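Über uns

Odley macht Software für mobile Roboter. Wahrnehmung, Bahnplanung, Regelung, dazu die Werkzeuge drumherum. Keine eigene Hardware, war nie der Plan. Gegründet von Murray Li, erster Commit im November, damals noch unter dem Namen Stanholm. Heute 4 Leute, ein Büro, viel Kaffee.

Was wir bauen:

Ukano – unser Planer. Rechnet Wege durch Wohnräume und plant um Möbel herum. Läuft bei uns zuerst immer in der Simulation, dann erst auf echten Geräten.

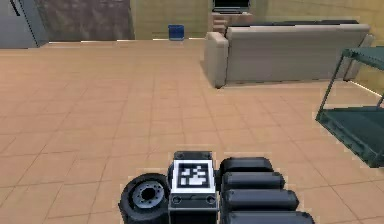 Simulierter Wohnraum aus Bodennähe, vorne Rad und Marker des Roboters

Jede Änderung am Planer geht durch 946 Testläufe. Über Nacht, automatisch. Was rot ist, wird morgens angeschaut, vorher kein Merge. Klingt streng, spart aber Ärger beim Kunden. 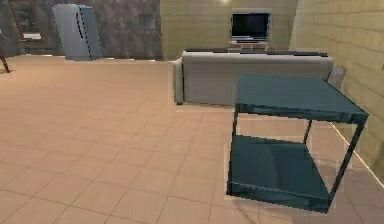

Testraum mit Tisch, Sofa und Fernseher

Lapointe – die Wahrnehmung. Segmentierung, Posenschätzung, Freiraumkarte. Dünne Tischbeine sind das Dauerthema, genauso flache Gegenstände auf Tischplatten. Da sitzen wir gerade drann, Version 4 kommt wenn sie fertig ist. 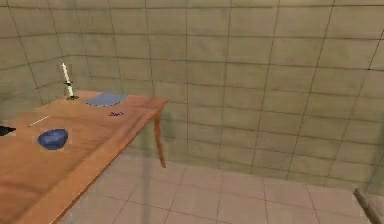
Schnittstellen: C++ und Python, Logs in offenem Format. Replay-Tool ist dabei, kostet nichts extra. Regler läuft mit 50 Hz, auf Wunsch auch anders. Doku gibts auf Deutsch und Englisch – die englische ist meistens aktueller.

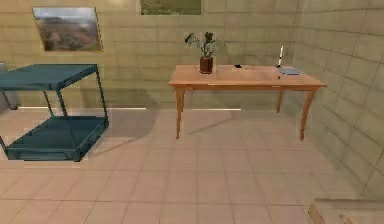
Wir arbeiten mit Hochschulen und kleineren Herstellern, Projekte auch gern kurz. Praktika möglich, Abschlussarbeiten ebenfals. Einfach schreiben, am besten mit einem Satz zum Roboter und einem zum Problem. Antwort kommt von Murray oder wer gerade Zeit hat.

Stand: 6. September 2022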